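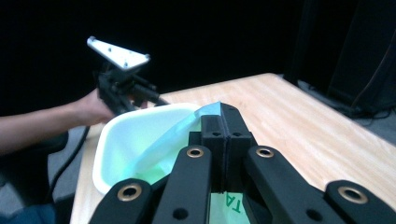 Two hand-held grippers, one bowl and a light blue cloth at the Ernerau club.

Home | Features | Schools | Workshops | Columns | Subscribe

The Laundry Club

5 minute read

Marlies Mayrhofer has a rule about the cloth: you may not touch it with your fingers. Students have been known to sit on their hands. One of them, a sophomore with excellent grades and no patience, once asked if elbows counted. Elbows count.

This is the after-school robotics club in Ernerau, which meets above a shop that sells vacuum cleaner bags and, as far as anyone can tell, very little else. Other clubs build machines that throw balls at each other. Mayrhofer's students spend their afternoons picking up a thin piece of fabric and putting it down again, with a gripper in each hand, so that a robot arm might someday learn to do the same. The club's goal for the season is 1000 recorded tries. By the middle of October they had nearly 7 hours of material and a deep, personal dislike of cotton.

The grippers are black plastic fingers on a set of linkages, with brass grommets that give them a faint air of expensive luggage. You work them by hand. Squeezing is easy, and letting go at the right moment takes most people a week. Cloth has no handle and no front. Pinch it in the middle and you get a tent. Pinch it too near the hem and it slides back into the bowl like someone returning to bed.

"Parents come in expecting sparks," Mayrhofer told me. "I offer them a chair and a dishcloth."

She taught sewing for years before she taught anything with a motor in it, and it shows. Her corrections are about tension and grain. When a pair of students got the fabric out and flat on the table in one smooth move, she leaned over, studied a corner and said it would do. They looked as if they had been knighted.

All of this is aimed at the Flurnum, a regional contest for school teams in which a robot must clear and tidy a table without human help. Last year the Ernerau entry did well with the cups, passed the spoons and then met a napkin. It held the napkin up in the air until time ran out. The judges were kind about it. The team from Kälin, who won, were less kind, and a drawing of the incident now hangs in the Kälin clubroom, framed.

So this season is about fabric. The team's robot is called Civine, after a misprint on a shipping label, and it will not see a bowl until the students can empty one themselves in five seconds without snagging the rim. A few can. The sophomore cannot, and has taken to practicing at home with salad tongs and a sock.

I was given a turn. It went the way of the napkin. Mayrhofer wrote something in her notebook, turned the page so I couldn't read it, and asked whether I would like some tea.

Related stories
The Kälin team would like you to know they won
Chess club, minus the clocks
What a school kiln costs to run
Learning to solder at 70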